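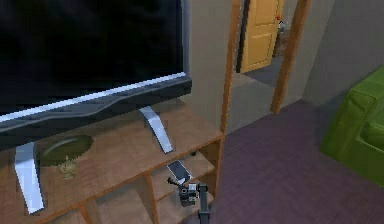 Anahera Tomoana wrote in to ask whether a policy trained on Grallport scenes learns to pick up a phone or only learns where phones tend to be. Her group had seen the second thing happen with another scene set, and she wanted the split explained before they signed up for a license.

Grallport Household Pick, release 8

The package is a set of simulated homes, a task list and a scoring tool for mobile manipulation work. Everything runs in the Wumbei simulator. The answer to the question above is in how the test set is built, so that comes first.

Test split
Each training home has a matching test home with the same floor plan. In the test home the small items are moved to other surfaces and shelf levels. A phone that was on a counter in training may be on a TV stand in test, on a shelf under the screen. Large furniture stays put. Scores are reported for both halves, and the gap between them is the number we suggest people publish.

What the results show
We trained the Brirkberg baseline on 1264 episodes. With items in their training positions it finished 17 more tasks in every hundred than it did with items moved. Most of the lost tasks ended at the approach stage: the arm went to a surface where the item used to be. Thin items on recessed shelves were the next largest group, with the fingers meeting the edge of the item and pushing it back. Shuffling item positions during training closed over half of the gap. Adding more homes without shuffling did very little.

Included
13 homes with paired test versions
Pick, place and push tasks for each home
Baseline weights and training settings
Scoring tool with per-stage failure labels

Requirements
Wumbei simulator, current version. One graphics card is enough for scoring. Kidix controller files load without conversion; other arms need a joint map, and a blank one is in the setup folder.

Known issues
Crumbs and other loose material are drawn only and have no contact. Glossy phone screens can confuse depth estimates at low angles.

Page updated 12/10/2026. The next release is planned for November.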